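Vurora two-arm recording bench by Fladov

I've had my Vurora since October and I'm still a bit giddy about it! You get two arms on one rail, walls on three sides and a camera at the wrist, so every run is saved from more than one view. My current job is bagging bread.
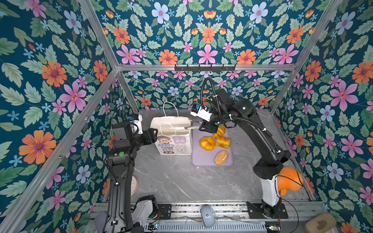 Idrisa Nyamweya wrote in to say that 100 good runs taught her policy more than 2000 sloppy ones, so delete the fumbles early.

I do mine in batches of 5, then shuffle the bread and start over (croissants are my favorite, they never sit the same way twice).
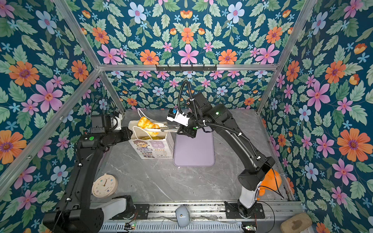

Shuffling takes me longer than the run itself, but the training set is so much better for it. Spare fingertips are sold separately.

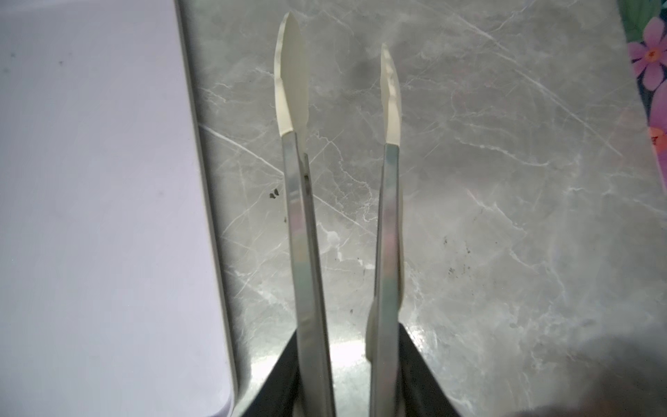

Wrist view, fingers open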